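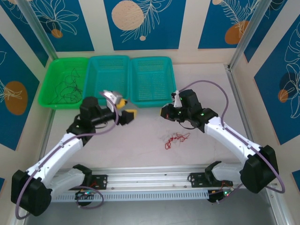
Vadstead Marsh Bird Call Recordings

Version 2, November 2023

This dataset contains night recordings of rails, bitterns and other hidden marsh birds. They were made during one breeding season at two wetlands, Orilness and Vadstead. We publish them so that other people can test methods for finding calls in long recordings, and for estimating how many calling birds use a marsh. Version 1 had only the Vadstead part and should not be used any more.

What is in the dataset

There are 862 audio files in WAV format, mono, 16 bit. Every file has one row in the table files.csv. Of these files, 794 were listened to from beginning to end and have labels. The others are given without labels. They are not a test set – we simply did not have the time to finish them.

The recordings come from 27 recording points, and the season covered 42 nights. Not every point was active on every night. The table effort.csv shows which point was running when, and please use it before you compare the points with each other.

Folders

audio/orilness
audio/vadstead
labels
tables
scripts

The folder scripts contains a small program called Clallen, which we wrote to cut the long recordings into pieces and to check that the labels fit inside the length of the file. You do not need it to read the data.

Columns in files.csv

file_id: name of the file without the extension
site: orilness or vadstead
point: code of the recording point
start_local: start of recording, local time, always without daylight saving
wind: 0 to 3, given by ear by the listener
rain: yes, no or unclear
labeled: yes or no

Columns in the label files

begin_s and end_s: beginning and end of the call in seconds
species: short code, explained in species.csv
call_type: song, contact, alarm or unknown
certainty: high, medium or low
listener: A, B or C

How the labels were made

Each labeled file was heard by one listener with headphones, with the spectrogram open on the screen. When the listener gave low certainty, a second listener heard the same part without seeing the first answer. If the two did not agree, the species is written as UNK. We kept these rows because a difficult call is still a call, and removing them would make the marsh look more quiet than it was.

Two calls closer than one second, from the same bird as far as the listener could tell, are written as one call. This rule is not perfect for species with long series of short notes. In the Vadstead part it was followed less strictly in the first nights, and you will see there more very short labels.

Known problems

The recorders at the points near the Jardine sluice have a constant low noise from the water. We did not filter it. Calls of bitterns, which are very low, are probably missed there more often than at other points.

Frogs are loud in the first half of the season and cover many weak calls. They are not labeled, only marked in files.csv in the notes when they disturbed the listener.

The clock of point V09 was slow. The times in the table are already corrected, but the file names still have the old time.

An absence of labels for a species does not mean that the species was absent. Silent birds are not in this data, and females are probably much less represented than males.

Locations

Exact coordinates are not included. Some of the birds nest close to public paths, and playback of calls near the nests can disturb them. The codes of the points are in order from north to south, so neighboring points have neighboring numbers. Please do not try to find the places and publish them.

License and citation

The data can be used for research and teaching, also in changed form, if the source is named. Commercial use needs a written permission. Please cite it as: Vadstead Marsh Bird Call Recordings, version 2.

Changes from version 1

Orilness part added.
Column certainty added to all label files.
Species codes changed from four letters to six, to avoid two codes that were the same.
Damaged files removed from the Vadstead folder.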